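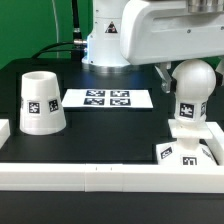
White arm on the dark tabletop, green backdrop behind

Skodari Backup stuck on "Preparing files", never finishes
Status: Open
Opened by: Na-rae Hwang
04/11/2024

Hi all, hoping someone can save what's left of my patience! I've got Skodari Backup running on my home computer (the grey Vurkell tower, the one with the noisy fan) and it's meant to copy my documents and photos over to the Irnex drive every night. It worked fine from April right up until I moved the drive to a different shelf and plugged it in with a longer cable. Now it gets to file 893, says "Preparing files" and just sits there until I kill it.

What I've tried so far:

Restarted everything, the drive included. Same spot, file 893.

Swapped back to the old short cable, because I was sure that'd be it. Nope.

Made a new backup job with only my recipes folder in it. That one finished in 5 minutes, so the drive can obviously be written to.

Checked the space. There's 200 GB free, which is heaps for what I've got.

I haven't reinstalled yet as I'm scared of losing the old versions (my tax stuff is in there and my accountant is not a forgiving person).

Reply from Eun-ji Baek, support

Hi Na-rae, thanks for doing so much of the legwork. Please leave the install alone for now. Could you open Settings, then Activity, tick "Show full paths" and run the big job again? I'd like to know which folder it's in when it stops. Also, is any cloud program looking after the same folders?

Reply from Na-rae Hwang

Okay, did that while dinner was on. It stops in a folder called Kwak, which is an old shared folder from my netball club. And yes, there's a cloud thing on it, I'd forgotten all about it! All the files have a little cloud beside them and if I double click one it thinks for ages and then says it's not available. I'm pretty sure the club closed that account.

Reply from Eun-ji Baek, support

I think we've found it. Those are placeholders, so Skodari asks the cloud program for the real file and waits for an answer. Please go to Job, Exclusions, add the Kwak folder and turn on "Skip online-only files". Your old versions won't be touched by either change. Then run it 2 times in a row for me, please, as the first run will have to rebuild its list.

Reply from Na-rae Hwang

You little ripper. The first run took forever (I went to bed) but it said Completed this morning, and the second was done before my toast popped. I opened a couple of the tax files off the drive and they look right, old versions still there too.

One more thing while I've got you: the job still emails me "Backup overdue" even though it's just finished. Is that a separate setting, or should I log a new ticket?

Reply from Eun-ji Baek, support

Great news! The reminder is under Notifications, and it goes by the old schedule until you press Save on the job again. Try that tonight and I'll keep this ticket open until you've had a morning without the email.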